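Leave the Loud Wall Alone

9/25/23

Most rental listings in Undell now show the same white kitchen. I think that's a mistake, and I say so as someone who painted one white in July and regretted it.

A wall behind a work surface gets looked at more than any other in the house. You face it while you chop, wait for water to boil and sort the groceries. Plaid, stripes, big squares of teal and pink: all of it beats a blank. Keep the counter pale and plain, and the wall can be as busy as you like.

People worry about resale. My paper cost $146 and took 2 evenings to hang. If a buyer hates it, it comes down in one.
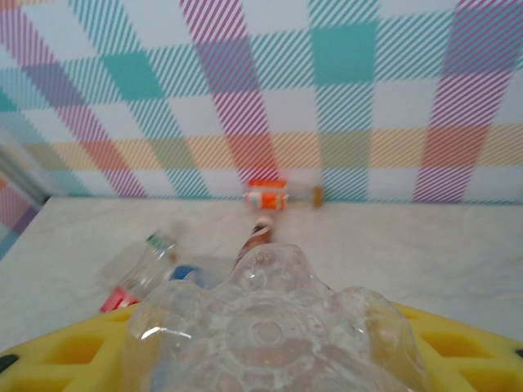 The other complaint is that pattern makes a room look messy. Things left out on the counter do that, and they do it in white kitchens too.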